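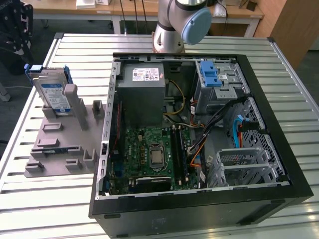
Week 4 handout: What is a used thing worth?

Hello again. These are my notes from the lecture, tidied up a bit and with the bits I forgot to say put back in. If you were there, skim them. If you weren't, they should get you through the seminar sheet, though you'll have missed the argument over the fridge, which I enjoyed enormously.

Last week we left off with new goods, where life is fairly simple. A shop has a kettle, the kettle has a price, and the next kettle on the shelf is the same as the first one. This week everything gets messier, and I think a lot more interesting, because we're talking about second-hand goods. Cars, sofas, prams, computers, wedding dresses, garden sheds. No two are quite the same any more, even if they came off the same line on the same afternoon.

The first big drop

Start with the question I put up at the beginning. Why does a thing lose so much of its value the minute you take it home?

Let's use some made-up money. You buy a desktop computer from our pretend shop, Zurik, for £891. A week later you decide you don't want it. You haven't dropped it, you've barely switched it on, and the best offer you can get is £671. So you've lost £220 in a week, and the machine is as good as it ever was. Where did the money go?

Most of you said "wear and tear", and that's the answer people usually give, but it can't be right here. A week's use doesn't wear out £220 worth of computer. Yayra Quansah said from the back row that the buyer would be wondering what was wrong with it, and that's the answer I was fishing for. Think about who sells a week-old computer. Some people have changed their minds, or got two for their birthday, or suddenly need the rent. But some are selling because the thing has a fault, and from the outside you can't tell which sort of seller you've got. So you offer a bit less, just in case.

Then look at what that does to the sellers. If yours is a good one, £671 feels like an insult and you might well keep it. If yours is a dud, £671 is lovely and you'll bite the buyer's hand off. The good ones leave, the duds stay, and the buyer who suspected a dud has more reason to suspect one than before. Economists call this adverse selection. Please learn the term, it will come up, and please spell it with one "v" (you'd be surprised).

We also need a name for the thing underneath it, where one side knows more than the other. That's asymmetric information. You'll see the two used as if they were the same. They aren't. Asymmetric information is the situation. Adverse selection is one of the nasty things that can grow out of it.

Ways round the problem

Second-hand markets do exist, and plenty of them are huge, so people must have found ways to cope. I grouped these under headings in the lecture and then wandered off the headings, so let me try again.

Signals from the seller. A guarantee is the classic one. If I offer to give you your money back within a month, that's a cheap promise for me when my goods are sound and a very expensive one when they're rubbish. You can learn something from my being willing to make it. A full service history on a car does similar work, as does keeping the box and the receipt. Notice that a signal has to cost more for the bad seller than the good one. Writing "excellent condition!!" on an advert costs everybody nothing, so it tells you nothing.

Reputation. Our pretend dealer Moser has sold second-hand furniture from the same corner for 40 years. If Moser sells you a wobbly wardrobe you'll tell your sister, she'll tell the whole street, and Moser has a lot of future custom to lose. A stranger with a van has much less to lose. Online ratings are an attempt to give the stranger with a van something to lose too. Whether they manage it is one of your essay questions, so I'll keep my opinions to myself – just about.

Inspection. The buyer pays to find out. You take a mechanic to see the car, or a surveyor to see the house, or you take the lid off the thing and have a look. This is fine when looking is cheap compared with the price. It's hopeless when looking is dear. A survey makes sense on a house and makes no sense on a toaster, and I suspect that's a good part of the reason hardly anyone buys a toaster second-hand. 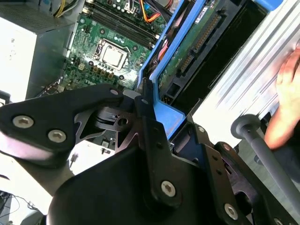 Fig. 1. Inside an open desktop computer.

Inspection has a catch that I didn't give enough time to. Looking only helps if you know what you're looking at. I can lift the bonnet of a car and nod wisely, but I wouldn't know a failing part from a healthy one if it shouted my name. So what I'm really buying, when I pay the mechanic, is a trained eye. And that brings its own trouble: how do I know the mechanic is any good? You can end up needing an expert to choose your expert. Reputation comes back in here, and so do licences and certificates, which we'll do properly in the second half of term.

Adding up the parts

The other thing I wanted you to take away is that a used object can have more than one value at the same time. I count three that are useful to us.

There's what it would fetch as a working whole. There's what the parts would fetch if you split it up and sold them one by one. And there's scrap, which is what the bare materials are worth by weight. With a nearly new car the whole is worth far more than the rest. With a very old car it's often scrap that wins. In the middle you get the odd patch where the pieces are worth more than the thing, and that's where breakers' yards make their living.

Splitting things up takes time, of course, and so does storing the bits and waiting for the one person in the country who wants your door handle. Tetteh Nartey asked whether the parts value should be counted before or after all that labour. After! Always after. Otherwise every old washing machine looks like a gold mine, and people with garages full of old washing machines will tell you different.

One more wrinkle. The parts value depends on whether other people's machines are still running. If nobody is using that model any more, no one needs its door handle, and your pile of spares slides down towards scrap. So the parts market sits on the back of the market for the whole thing. Draw this as a diagram if it helps. I drew it on the board as three wiggly lines and would not recommend copying them down.

The fridge argument

For those who missed it. I claimed that a fridge which has run happily for ten years is a better bet than one which has run for a day, on the grounds that the bad ones have mostly died by then. Half the room thought this was obviously daft. They had a point, as old motors do give up, and a ten-year-old fridge has fewer years ahead of it whatever happens.

What I should have said is that it depends on which kind of fault you're worried about. Faults from the factory tend to show early. Faults from age show late. In between there's often a long quiet stretch. If you're buying used, the start of that quiet stretch is a very nice place to buy, since the early failures have been weeded out and somebody else has paid for the first big drop in price. Whether the market price already takes that into account is a cracking question and I'd be happy to read an essay on it.

Before the seminar

Read the short case on Bretmont and Skolley in the course pack. They're two imaginary towns with the same number of used car dealers and very different laws on refunds. Come ready to say which town you'd rather buy a car in, and then which town you'd rather sell one in. The answers needn't match.

Have a go at these as well:

Think of something you've sold second-hand. What did you know about it that the buyer didn't, and did you tell them?

Suppose Zurik starts buying back its own computers, checking them over and selling them with a guarantee. What happens to the £671 price? Who gains, and does anyone lose out?

Why might a charity shop charge less than a dealer for the same coat? Try to find a reason that has nothing to do with kindness.

Written answers aren't needed, rough notes will do. My office hour is still straight after the lecture, and the reading for next week is the chapter on auctions, minus the appendix, unless you like that sort of thing.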